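Purves Twin-Arm Bench Cell

Household and shop chores, two arms

Buyers ask us the same thing on almost every call: can a machine tidy up yet? For some jobs, yes. The Purves cell is two arms on one aluminum rail, sold to shops, schools and labs that want to find out which jobs those are.

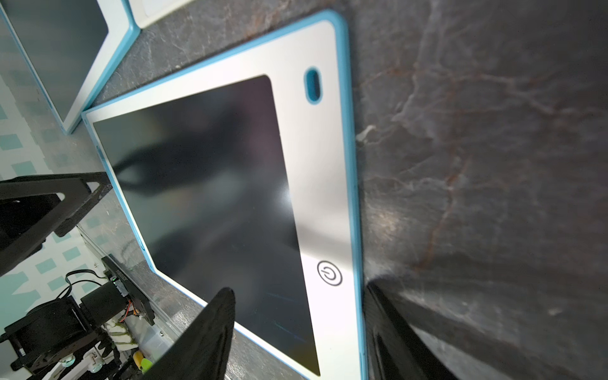
Thin, flat things are still the hard part. A writing tablet lying on a smooth counter gives a gripper very little edge to take hold of, and a glossy screen reflects light into the wrist camera. People slide a tablet to the edge of a table and lift it without thinking. An arm has to be taught that.

What it can be set up to do

Stacking and sorting flat items, putting tools back in a basket, folding a small cloth, wiping a screen. Expect to spend time on each one. The Demex control software stores up to 213 taught tasks, and a new one usually takes an afternoon of guiding the arms by hand.

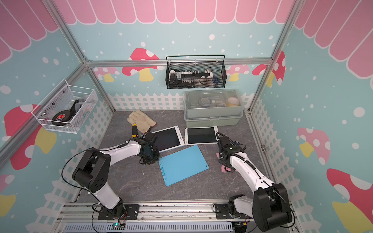

Wall panels are printed to order and do not affect how the arms work. Hanging baskets fit on the back and side walls, so tools can be kept within reach and off the floor.

What it cannot do yet

Work at a person's speed. Sort a full drawer it has not been taught. Handle soft items such as gloves the same way twice. Knives should be kept closed while the arms are powered. 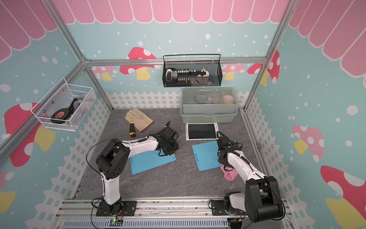 Service and parts

Gripper fingers are a wear part. Ernama supplies them in sets of 2, and we suggest a new set every 1000 hours. Cables and base plates ship from Fudano, order code 416. Support is open until 5 p.m. — ask for Vega Echevarría if the question is about cloth or other soft goods.

Customer comments

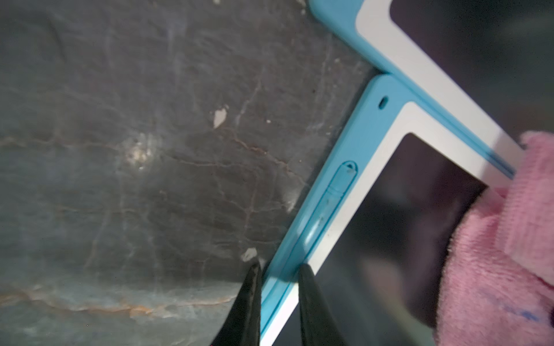 Kirstin MacAulay writes that her shop has run the cell since December and would buy it again for sorting, but that wiping down screens is still quicker by hand. She would like a softer fingertip offered as standard.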